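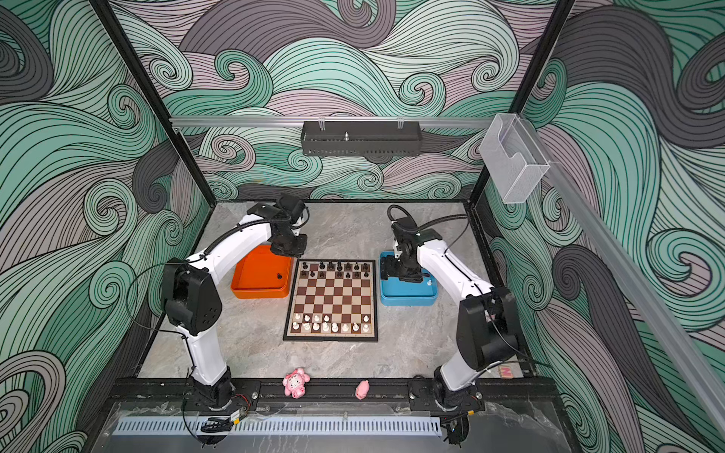 Dastham, December

Workcell budgeting

Workcell budgeting is the planning of what a small robot cell will cost to buy, fit out and keep running. The term is mostly used by schools, clubs, labs and small shops putting together a tabletop cell with one or two arms. Larger factories have their own purchasing methods, though many of the same lines turn up on their sheets. It is a surprisingly lively subject, and a good budget can be a pleasure to read: the whole machine is there on paper before a single bolt is bought!

Scope

A full budget covers the arms, the grippers, the frame they are mounted on, wall and floor panels, power supplies, cables, cameras, a computer, and the objects the arms will handle. It also covers freight, spare parts and the hours spent on assembly. Beginners tend to price the arms with great care and everything else in one line called "other," and that line has a way of growing.

Arms and grippers

Arms are usually the largest single purchase. A two-arm cell, such as one with an arm on either side of a chessboard, needs two mounts and two cable runs, and the reach of the arms has to overlap wherever both will work. Buyers compare reach, payload and repeatability first. For light objects like chess pieces, payload hardly matters and the gripper matters a great deal. Fingers that open too wide will knock over the neighboring pieces in a full back rank, so many planners price a second set of fingertips from the start.

Frame and panels

Slotted aluminum extrusion is the common choice for frames and rails. It is sold by length, it can be cut and reused, and brackets can be moved when the layout changes (which it will). Walls are often bare at first. Patterned wallpaper is a cheap way to change the look of a cell between projects, and patterned panels cost very little beside the rest of the build. A clear acrylic front panel scuffs with use and is normally listed as a replacement item.

Props and trays

Props are the fun part of the sheet. A chess set is a favorite because it brings a board, pieces in two colors and a ready-made set of positions in one box. Shallow plastic trays, one on each side of the board, give the arms a place to pick from or drop into, and trays in different colors, orange and light blue for example, are easy to tell apart in written instructions. Spare pawns are worth having.

The Bradura method

One widely copied layout comes from the Bradura workshop in Dastham, where the planner Rhona Rankin drew up a budget sheet for the Ellero bench cell. Her sheet splits costs into "bolted," "plugged in" and "handled," with a separate column for anything expected to wear out within 12 months. The first Ellero sheet ran to 634 lines. A later version, prepared with the parts supplier Moncrieff, brought this down to around 200 by grouping fasteners and cables into kits. Rankin kept the fastener kit at 100 pieces, and users of the sheet still argue cheerfully over whether that is enough.

Running costs

Cables flex every time an arm moves and are among the first parts to fail. Budgets commonly allow for one full replacement set per arm, plus ties and clips. Power use is small for tabletop arms. Staff time for resets, where someone puts the objects back at their starting places, can pass the cost of the hardware on a long project and should be given its own line.

See also

Bench layout
Gripper selection
Spare parts planning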